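How to score a chore before you hand it to a robot

I get asked every October, usually by someone who has just watched a slick clip of a robot folding towels, whether a machine could do the dull jobs in their house or workshop yet. My answer is always "which job?", and then I make them do this little exercise. It takes an evening and a pencil, and it's far more fun than it sounds!

Step 1. Pick one chore and say it in a single sentence. "Tidy the kitchen" is hopeless. "Move the mugs from the draining board to the shelf" is fine.

Step 2. Do it yourself with two fingers. Thumb and forefinger, no palm, no elbow, no hip against the drawer. You'll be amazed how much you cheat normally (I open the fridge with my foot, apparently).

Step 3. Write down every grab, push, twist and let-go. Give each a score: 0 if the thing sits still and is always in the same spot, 1 if it moves a bit, 2 if it moves while you're holding it. Anything with a run of 2s in it is still hard for a machine.

Step 4. Add the nasty extras. Glass, steam, pets, anything shiny, anything heavier than it looks.

My friend Ayman Nimri tried this on the packing bench at Vellero, where they fill 800 boxes on a busy shift. Taping came out nearly all 0s and he'd happily hand it over tomorrow. Stuffing the paper in was 2s from start to finish, so that's staying with people for now.

Step 5. Don't forget the doors. Everyone forgets the doors! You plan a lovely route with the laundry and there's a lever handle in the way. You have to hold it, swing it down, keep it down, pull or push, and walk, all at once. The handle moves in one curve and the door in another, so a stiff grip fights you the whole way.

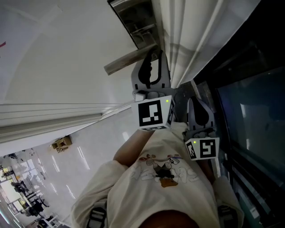 Two padded fingers on a lever handle, worked by hand.

Try it slowly at home and you'll feel where your wrist gives a little. I score a lever door 2, 2, 1, and I add another 2 if it has a closer on it that shoves back.

Step 6. Total it up, then do the chore again on another day with things left in different places. If the score jumps, believe the higher one.

For what it's worth, my own mug job came out low and my bed-making was a disaster. Bins are next, once I've fixed the lid.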